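**Nota de prensa** - 11 de agosto de 2022

# La protectora Cetar abre en octubre un servicio de esterilización a bajo coste para gatos y perros

La protectora Cetar pondrá en marcha en octubre un servicio de esterilización a precio reducido para gatos y perros de familias con pocos recursos y para las colonias felinas registradas en la comarca. Las intervenciones se harán en la clínica veterinaria Mirusness, en el barrio de Cuesta, con la que la entidad ha firmado un acuerdo de un año prorrogable.

El objetivo es llegar a unas 600 intervenciones en los primeros doce meses. La clínica reservará cuatro mañanas al mes para el programa, con un máximo de 15 animales por jornada. Las plazas que queden libres por anulación se ofrecerán a la lista de espera por teléfono, normalmente la tarde anterior.

El precio para las familias será una parte de la tarifa habitual e incluirá la revisión previa, la anestesia, la operación, la medicación de los primeros días y la identificación con microchip si el animal no lo lleva. No incluye vacunas ni analíticas adicionales. Si en la revisión el veterinario considera que hace falta una prueba más, se avisará antes de hacerla y la familia decidirá si sigue adelante.
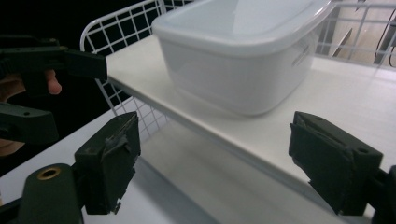

Para pedir plaza hay que rellenar el formulario que estará disponible en la web de Cetar y en el mostrador de la clínica. Se pedirá un justificante de ingresos o un informe de servicios sociales, el documento de identidad de la persona responsable y la cartilla del animal, si la tiene. Cada hogar podrá inscribir hasta cuatro animales por año. En el caso de las colonias, la solicitud deberá presentarla la persona autorizada para su cuidado, indicando la ubicación y el número aproximado de gatos sin esterilizar.

Los animales deben tener al menos seis meses y llegar en ayunas, según las instrucciones que se enviarán con la cita. Los gatos se entregarán en transportín individual, y los perros con correa y collar o arnés. Los gatos de colonia se aceptarán también en jaula trampa cubierta con una tela. Cetar presta jaulas y transportines con una fianza, que se devuelve al entregar el material limpio.

El programa se financia con fondos propios de la protectora y con una aportación de Brindetti, empresa de alimentación animal, que cubre la medicación posoperatoria y los microchips. La parte restante sale de las cuotas de socios y del mercadillo de primavera.

Cetar recuerda que el servicio no atiende urgencias ni sustituye a las visitas habituales al veterinario. Tampoco admite hembras en lactancia - en esos casos se dará cita para más adelante, cuando las crías estén destetadas.

El plazo de inscripción para las primeras jornadas se anunciará en septiembre. Quienes ya figuren en la lista de espera de la protectora no tendrán que apuntarse de nuevo, pero sí aportar la documentación que falte.

**Contacto para medios:** Departamento de comunicación de Cetar, a través del formulario de prensa de su página web.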